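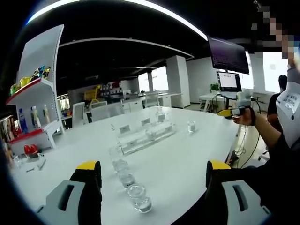 Attachment 1: wrist view, jaws open, row of four clear glasses on the white table

Ticket 806: grasp planner returns no candidates on clear glassware
Component: Dirnix perception, segmentation node
Reported by: Nataša Stojanovska
Assigned to: Ánh Lã
Status: open, workaround in place

14/05/2019, N. Stojanovska
Planner exits with code 31 (empty candidate list) when the target is one of the glasses in the row. The snack packets on the shelf segment correctly with the same build. Lens calibration reloaded, no change.

Á. Lã
Replayed your log. The nearest glass gets a mask up to frame 229, then it is dropped. The three behind it never get one. On the clear rack the glassware and the ceiling light reflections come out as a single blob. The label cards are found.

N. Stojanovska
Raised the point limit to 2000. Nearest glass now holds its mask to the end of the log. The glass with water in it, off to the right, is still missed.

Á. Lã
Keep the limit at 2000 for now. I have switched off the reflection filter on the Velten branch, please pull and rerun with the same log. Rack blob split out to its own ticket.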